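Zellgate Toy Library
Minutes of the August Meeting

Meeting opened at 6:30 p.m. in the back room. Vignesh Chettiar took the chair. Minutes of the previous meeting were read and accepted with one correction: the shelf labels were ordered from Dilier, not Wuvon.

1. Loans and returns

There were 604 loans since the last meeting. Puzzles made up 75 of those. Late returns are down a little. Two families asked if they could keep items over the school break, and this was agreed. They are to sign the long loan sheet at the desk before they take anything home.

2. Number puzzles

The wooden number puzzles were discussed at length. They are the items most often returned with pieces out of place or missing, and checking them in takes up most of the desk shift. The type in question has number tiles from 1 to 10 with picture tiles to go with them, all held in a wooden tray. The puzzle was on the table with the 5 lying to the right of the board.

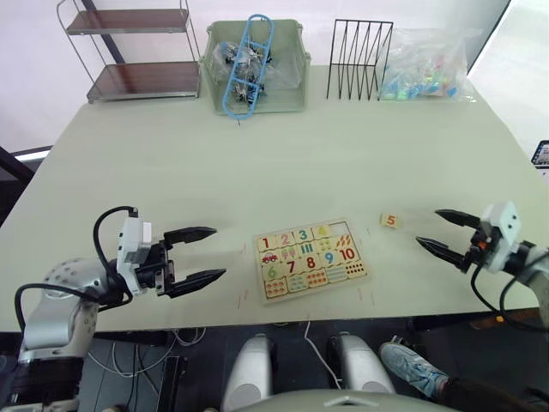 3. Checking puzzles in

Vignesh proposed that every number puzzle be laid out on the table before it goes back on the shelf. At present some desk helpers do this and some only shake the bag and look. It was pointed out that a full layout is slow on a busy morning. Agreed that puzzles returned during opening hours can go in the blue tub and be laid out after closing.

Order of work as agreed: number tiles first, then the picture tiles. Any puzzle with a number missing comes off the loan list until the number is found or replaced. A missing picture tile is to be written on the tag, and the puzzle can still go out.

There was some disagreement over whether picture tiles must sit under the right numbers. Raju's supply catalog sells the same kind of puzzle with a printed guide in the tray, but ours have no guide sheet. Several people said children sort it out for themselves and the desk should not spend time on it. Others felt a puzzle should go out in order the first time. Left to the person on shift.

It was also asked that tiles be pressed down flat before the board is moved. On the table, the 1 and the 2 were sitting a little higher than the other tiles, and there was an open space at the right end of the tray. 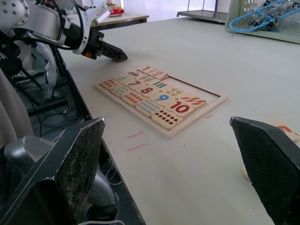 A tile that sits high will slide out as soon as the puzzle is put in its bag. The drawstring bags are too loose for these boards in any case. Wuvon has a flat zip bag that should fit. Vignesh will order one pack and try them on the number puzzles before we buy more.

4. Replacement pieces

Spare tiles can be cut and painted at the Raju workshop. The minimum order is 100 blanks. It was felt this was more than we need, but blanks keep, and other wooden sets could use them. Approved, with the cost not to go over $63.

The lost pieces box has not been sorted since spring. It will be gone through before the order is placed.

5. Shelving

Dilier has confirmed the shelf labels are on their way. Puzzles will move to the lower shelves when the labels arrive so that children can reach them. Large floor games stay where they are.

6. Other business

The desk lamp needs a new bulb. The back door is sticking again.

Actions
Vignesh: order zip bags, ask Raju for the blanks.
Desk helpers: sort the lost pieces box.
All: use the new check-in order from the next shift.

Meeting closed at 7:50 p.m.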